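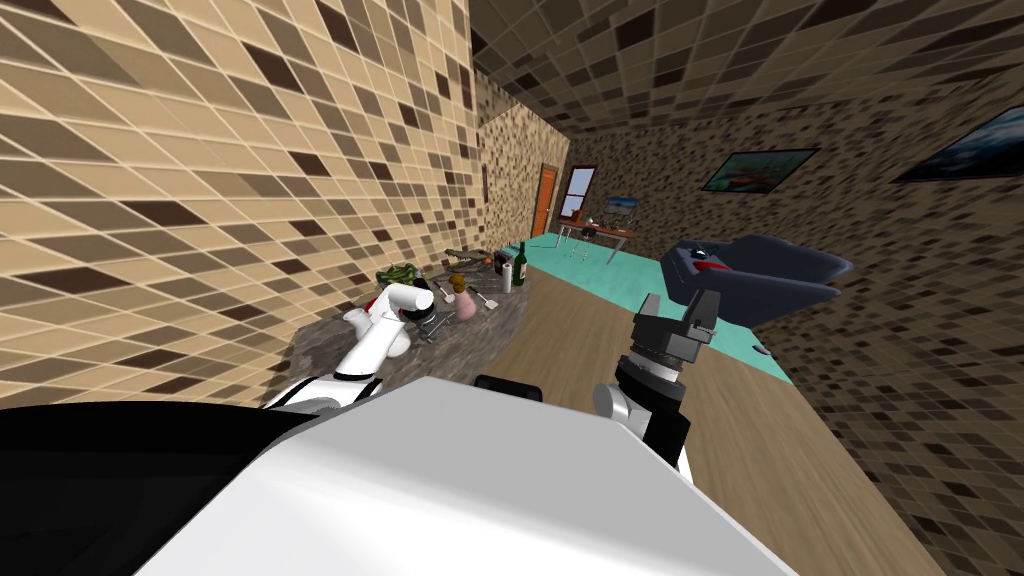 Render: V. Furtado, Prulby apartment model, Trivholm course files

Two-Arm Mobile Build, Handout 2
Gripper Assembly, Wrist View and the Simulated Room

Trivholm Shared Workshop
Notes by Siobhán Ó Súilleabháin, simulation section by Valquíria Furtado
Revised July 1, 2026

Before you start

Handout 1 covered the base, the shoulder plates and the wiring up to the elbow. You should now have two Vallar arms mounted on the body, both holding position with the power on, and both answering to the Dantas board under separate addresses. If one arm droops when enabled, go back to the section on brake release and do not continue here.

Bring the parts tray from the last session. The full kit has 169 numbered parts, and the numbers in these notes are the ones stamped on the bags. Bags for the grippers are kept apart from bags for the arms. Put them back that way.

Terms

Left and right always mean the robot's left and right, seen from the body looking out over the arms. This has caused more miswired harnesses than anything else in the course. Label both wrists before you remove the covers.

Base frame means the coordinate frame fixed to the body, with x forward, y to the left and z up. Wrist frame means the frame fixed to the last link of an arm. Tool frame means the frame at the midpoint between the fingertips with the fingers level with each other. The three are related by transforms you will enter in the configuration file, and two of them are supplied. You measure the third.

Stroke means the change in finger gap from fully closed to fully open. Reach is measured from the shoulder axis to the tool frame with the arm straight.

Gripper assembly

Both grippers are the same mechanically. The shells are supplied in white and black, and people sometimes fit one of each so that the two sides can be told apart in a recording. The color has no effect on the configuration.

Work on one gripper at a time.

Fit the motor to the back plate with the cable exit facing the wrist. Tighten the screws in a cross pattern, finger tight first, then with the short driver. Slide the two rails into the body and check that each runs freely under its own weight when the body is tilted. A rail that sticks has usually been pressed in at an angle. Take it out and start again; filing the channel makes the play worse and the part can't be recovered.

Fit the carriers to the rails, then the pinion. The carriers must be meshed with the pinion at the same tooth count from the end stop. If they are one tooth off, the fingers will still open and close, but the tool frame will move sideways during the stroke, and every grasp will push the object before it holds it. Check this by closing the gripper by hand and looking at the seam: it should fall on the scribed center line of the body.

Fit the fingers last. Leave the fingertip screws one turn short of tight until the parallelism check has been done.

Parallelism check

Close the fingers by hand on a strip of office paper, once near the tips and once near the roots. The drag should feel the same. If the tips hold and the roots don't, the carriers are leaning, and the usual cause is a spacer left out on one side. Open the gripper, count out the spacers in the bag, and compare.

Then tighten the fingertip screws and repeat the check. Tightening moves the fingers more than people expect.

Limits

Set the stroke in software to 40 mm. The mechanism can travel slightly further, and the margin is there so that the carriers never touch the end stops under power. Homing is the one exception: it runs slowly into the closed position at reduced current and takes that as zero. Homing with an object between the fingers gives a false zero, and the board has no means of detecting it. Clear the fingers before every home.

Set the working reach in software to 800 mm. Targets beyond that are refused by the planner and written to the log. Do not raise the value to make a target succeed. Move the base.

Simulation before power (V. Furtado)

No arm in this course moves toward furniture under power until the same motion has been run in simulation. We use the Prulby room model, a furnished room with a stone counter along one wall, small kitchen items on the counter, a rug, an armchair and a desk at the far end. The items on the counter are there to be awkward. They differ in height and outline, and a motion that clears the rack may still catch something next to it.

Load the room, then load your own robot description file. Do not use the one that ships with the room. Your file holds the offsets you measured in Handout 1, and the purpose of the exercise is to find out whether those offsets are right.

Procedure:

Put both arms in the rest pose. Check for collisions at rest. A reported collision between the upper arm and the body at rest nearly always means the shoulder offset has been entered with the wrong sign.

Move the left arm to a hover pose above the counter. Stop there. Read the height of the tool frame above the counter surface from the state panel and compare it with the value you asked for. The two should agree to within the tolerance in your file.

Keep the right arm raised, gripper open, well back from the counter. It takes no part in the first exercise, but it is loaded, it has mass, and the planner has to avoid it. Students who unload the second arm to save time then find that their left arm motion passes through the space where it belongs.

Repeat with the arms exchanged.

The collision shapes in the room are simpler than the visible ones. A bottle is a cylinder, a chair is a few boxes. A motion may look clear on the screen and still be refused. Trust the refusal. The reverse case, where the motion looks as if it touches and is accepted, should be reported to me with the file attached – it means one of the shapes is missing.

Wrist view

The wrist camera is mounted behind the gripper and looks out along the fingers. Its job here is to show the fingers and whatever they are approaching in the same picture. With the gripper open, both fingers should be visible, and the gap between them should be clear of cables and bracket.

Run the view in simulation first, with the arm pointed at a wall that has a regular pattern. Tile is good for this. Straight grout lines make a bad lens setting easy to spot: with correct values they stay straight and converge evenly, and with wrong values they bow. A plain wall shows you nothing.

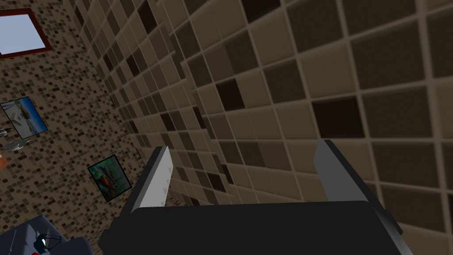 Three values matter in the camera block of the file: the offset from the wrist frame, the tilt toward the fingers, and the field of view. Change one at a time and reload after each. The file accepts tilt in degrees but the board stores it in radians, so a value read back from the board will not match what you typed. Convert before you conclude that something is wrong.

Set the tilt by the fingers and not by the background. The background changes with every pose, while the fingers stay in the same part of the picture as long as the bracket hasn't moved. Save one still with the fingers open and one with them closed, and keep both with your build log. When the real camera goes on, take the same two and compare. A shift in both fingers in the same direction is a bracket error. A shift in one finger is a carrier error, and you go back to the parallelism check.

Highlights need some care. A pale finger under strong light can wash out to white and lose its edge, and the edge is what you are measuring from. In simulation, turn the light down. On the bench, use a strip of matte tape on the outer face of the finger, never on the gripping face.

First powered motion

Two people are needed. One runs the laptop, the other holds the stop button and does nothing else. Swap after each run.

Clear the bench in front of the robot. Home both grippers. Enable the left arm only, at the lowest speed setting, and run the hover motion from the simulation with the counter height replaced by the height of your bench plus a hand's width. Watch the elbow. Everyone watches the gripper, and the elbow is what hits the shelf.

If the motion is clean, run it again without changing anything. Run the right arm the same way. Both arms together are left until Handout 3.

Stop at once for any of these: a click from the shoulder at the start of motion, a drop when the arm is disabled that is larger than the one you noted in Handout 1, a warm smell from the Dantas board, or a log entry containing the word "retry". The last one is often a loose connector at the wrist. Reseat it with the power off.

Build log

Hand in one log per pair. It should contain the measured wrist to tool transform for each gripper, the result of the paper check before and after tightening, the two stills per wrist camera, the simulation log for both hover motions, and the names of who held the stop button on each run. Write down the values you got. A log in which every measurement equals the nominal value will be sent back.

Known problems in this revision

The drawing for the left carrier shows the spacer on the wrong side. Follow the text.

The Prulby room opens with the units set to meters, and the Vallar description file is in millimeters. The importer asks which to use. Choose "keep source units" and let it scale. If your robot appears larger than the room, you chose the other one.

Gripper zero is lost when the board is updated. Home again afterward, including when the display still shows a position.

The evening group in October will use a different wrist connector. Don't borrow their cables.

For next time, read the section on shared workspaces in Handout 3 and bring both grippers assembled, with the fingertip screws tight.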